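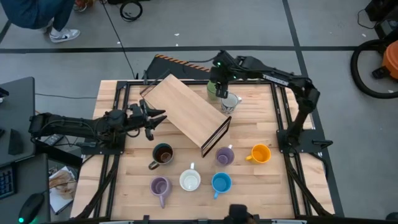

什么时候它能把我家水槽里那一堆洗了，什么时候再来跟我谈机器人，上一篇底下有位读者这么留言，后面还跟了三个翻白眼的表情。我当时回了个“快了快了”，回完心里挺虚的，因为我自己也没见过哪台机器正经干过家务（扫地机不算，我家那台每天卡在同一条桌腿上）。所以看到Rulis实验室八月有开放日，我立刻就报了名。

先说怎么去。Rulis在Sedgate园区最里面，坐356路到终点，下车还得走一段，路上没什么树荫，八月里走这一段真的要命，建议带伞。园区门口的指示牌指的是货车入口，我跟着走了一半被保安叫回来，绕了一大圈。正确的走法是进门左转，过了食堂再右转，看到一栋灰楼就是。食堂那天对外开放，冰豆浆不错，红烧茄子就算了。

报名页面上写的是近180个人，分批进，每批由工作人员领着转。我这批下午两点进场，里面一半是带孩子来的家长，还有几位一看就是同行，问的问题我一句都听不懂。楼道里放了几块展板，讲实验室这些年做过什么，字太小，我扫了两眼就跟着人群往前走了。

重头戏在101室，也就是大家嘴里的“杯子间”。我进门之前脑子里想的是那种人形的、会跟你握手的家伙，结果是一张方方正正的木头台面，四周围着黑色型材搭的架子，两条黑色机械臂一左一右伸到台面上来。台上是一堆马克杯，就是家里和办公室茶水间都有的那种，深棕的、淡紫的、橙黄的、浅蓝的，颜色各管各的，杯把也朝哪儿的都有。我旁边一个小朋友很失望地说，就这？

我倒一下子来劲了。我家每天早上就是这个场面！杯子东一只西一只，把手朝哪边全看昨晚谁最后放下的。要是机器只会拿摆得整整齐齐、把手统一朝右的杯子，那它在我家一天都干不下去。

照片就是这个时候的：右边那条臂绕到台子上头，夹爪垂下来，手指挨近一只绿杯子和一只白杯子，绿的那只给挡住了一部分。左边那只夹爪张着，旁边就是那块斜架着的大木板。两只杯子离得这么近，换成我自己伸手，十有八九会碰到另一只，所以我看得比看球还紧张。

那天的演示一共看了好几轮，说说我的印象吧。

第一，慢。真的慢。我拿手机掐了一下，有一轮我们从它起步看到它停下，足足10分钟，中间一个小朋友去上了趟厕所回来，还没完。我在家收这么几只杯子，两只手一边勾几个把手，一趟就端走了。当然我也打碎过不少，这个账得两头算。

第二，它那种小心跟人的小心不一样。人拿杯子是奔着把手去的，想都不想，手到了跟前自己就转过来了。它会在杯子上方停一停，往旁边挪一点点，再停一停，像我妈在超市挑西瓜。有一次夹爪合上去没夹住，它张开又来一遍，后面的家长集体“哎呀”了一声。我特别喜欢那一声，大家明明五分钟前还在笑话它。

第三，它们两只手配合得没有我想的好。多数时候是一只在干活，另一只在旁边等着。我问带队的工作人员，为什么不让它们一起上，对方说一起上的难处在于两条臂得知道对方下一步去哪儿，眼下让一只先等等，出错要少得多。我说这跟我和我先生在厨房里一样，两个人一起做饭就是会撞上。工作人员笑得很礼貌，估计这话听了一下午了。

有一位同行模样的先生问得很细，问的是换一批没见过的杯子还行不行。回答很实在：差不多大小、差不多形状的，多半可以；特别矮的浅口杯、没有把手的、玻璃的，成功率就掉下去了，玻璃尤其麻烦。我马上想到我家橱柜，一半是玻璃杯。行吧。

我自己问的是那位读者的问题，原话搬过去的：什么时候能替我洗碗？对方想了一会儿，说洗碗这件事得拆开看。把脏杯子从桌上拿起来是一件，把里面剩的咖啡倒掉是一件，冲、擦、放进沥水架又各是一件，每一件单拎出来，都有实验室在做，做到了能给人看的程度；从头到尾串起来，在一个陌生人家的厨房里，没人盯着，他不敢给我报年份。我追问那五年呢？他说他不敢报。

我挺服气的。逛过那么多展会，听惯了“明年量产”，难得碰上一个死活不肯报数的。

从101室出来，隔壁一间是Willo的展位。Willo做的是门店用的东西，那天展的是一台补货小车，本体是个带升降台的货架车，自己跟着店员走，店员停它就停。它自己不拿货，货还是人拿，它只管把货送到手边，再把空箱子收走。有人觉得这也叫机器人？我看了倒觉得，这个可能是全场离真正上班最近的一样。我年轻时在便利店打过一年工，最累的从来都是弯腰搬箱子，站一天下来腰是硬的。有台车能升到我腰那么高，我当年愿意自己掏钱。

缺点也有，它过不了门槛。展位上特意铺了一条小坡，车上去的时候晃得厉害，最上面一盒饼干滑下来了，被一个小姑娘接住，全场鼓掌。我家附近那家小超市，仓库门口正好有一道槛，还挺高。

再往里是Tsolakis，做叠毛巾的。我原本最期待这个，可惜那天机器在调，只放录像。录像里叠得很漂亮，四角对齐，但录像我是不大信的，谁知道放的是第几遍？我问能不能看它叠一件T恤，值班的小伙子说毛巾是方的，T恤是另一回事。我又问床笠，他直接笑出声来。好吧，床笠我自己也叠不好，我一般是团成一团塞进柜子，再把柜门快速关上。

回来的路上我一直在想这几样东西到底差在哪儿。超市的小车不用懂货是什么，只要跟住人、别撞人，事情就成了大半。杯子那边要难得多，杯子会倒，会滑，里面可能还有半杯隔夜茶，而且每家每天摆得都不一样。毛巾更惨，它连个固定的形状都没有。我以前觉得家务是最没技术含量的活儿，看完这一圈，回家端杯子的时候居然对自己的手有点肃然起敬，勾、托、转，顺便用小指头带上抽屉，这一套要教给机器得教到什么时候去。

门店那头我比较乐观。店里的地是平的，货架是固定的，箱子也就那么几种尺寸，出了岔子还有店员在旁边扶一把。Willo的人说他们已经在找愿意试用的小店，我把名片要了一张，准备转给我表姐，她开文具店的，搬纸箱搬得手腕老疼。她要是真试了，我再来写一篇。

家里这头嘛，回答那位读者：还没有，水槽里那堆您先自己洗着。单收杯子，慢慢收，旁边有人看着，我那天是亲眼看见收成了几轮的，也亲眼看见它夹空过。拿回家让它独自待一上午，我不敢，我那套结婚时买的杯子只剩四只了。

想去的朋友，几条实用的：

开放日要提前在网上报名，现场不补名额，我看见有人白跑了一趟。

杯子间先去，后面越来越挤，小朋友都趴在最前面，后排只能看见人家的后脑勺。

里面可以拍照，不让开闪光灯。

实验室的空调开得很足，外面热得冒烟，里面我冻得直搓胳膊，带件薄外套吧。

回程的356路傍晚班次少，我在站台上站了半天，早知道在食堂再喝一杯豆浆了。

下一次开放日听说在秋天，Tsolakis那边说到时候争取现场叠。我已经想好了，要带一件我先生的旧T恤去，领口松掉的那件。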